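Went to the open house at the Uravgate emergency operations center last night and I'm still full of supermarket cookies, so bear with me, this one rambles.

I've lived here for 18 years and had never set foot in the building. It's the low brick one on Judalby Road, past the car wash, and I always figured it was some kind of water department thing. Nope! It's where the town runs things when a big storm comes through, and after the mess we had in October (62 streets blocked by downed limbs, if you remember) I wanted to see who's on the other end of the phone.

## The tour

Graciela Ibarra took our group around. She runs the storm desk and talks fast, and she was very patient with the man who kept asking about his culvert. The first stop was the call room, which is smaller than my kitchen. They had 2,680 calls in October, and she said the ones that tie up the lines are people reporting a power outage the utility already knows about. So call the power company for that, folks, and save the town line for trees and flooding.

Then we got to the sign pile. I loved the sign pile. Out back there's a whole fenced corner of stuff the crews picked up after the wind: yard sale signs, realtor signs, half a banner for Pereyra Tire, and a trampoline (a trampoline!) that no one has claimed. If it's yours, they'd really like you to come get it.

We finished up in the hallway by the training rooms, where the cookies were, and I got talking with Lorena Carrasco about sandbags. She handles the neighborhood sign-ups. You can get 10 bags per household, already filled, but you have to register before there's a storm warning out. I had no idea, and I've been buying mine at the hardware store like a chump.

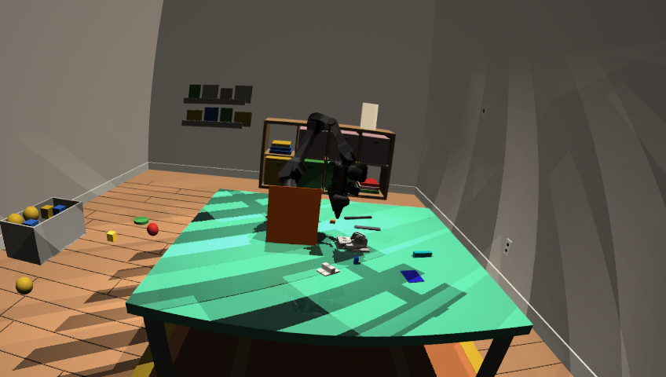
## Stuff I wrote down

- Trash cans, porch chairs and anything else light go in the garage the night before, and that includes the bird feeder.
- The text alerts are called Esedus now. If you signed up under the old system, you have to sign up again.
- Brush pickup after a storm goes by zone, and Zone 4 (us) is usually last. I asked why and got a long answer about truck routes.
- The generator at the center gets tested every month, so that's the humming you hear over on Judalby.

Parking was awful, by the way. Use the church lot and walk over. They're planning another open house in the fall, and Lorena said she'll have the sandbag forms out on the front table again.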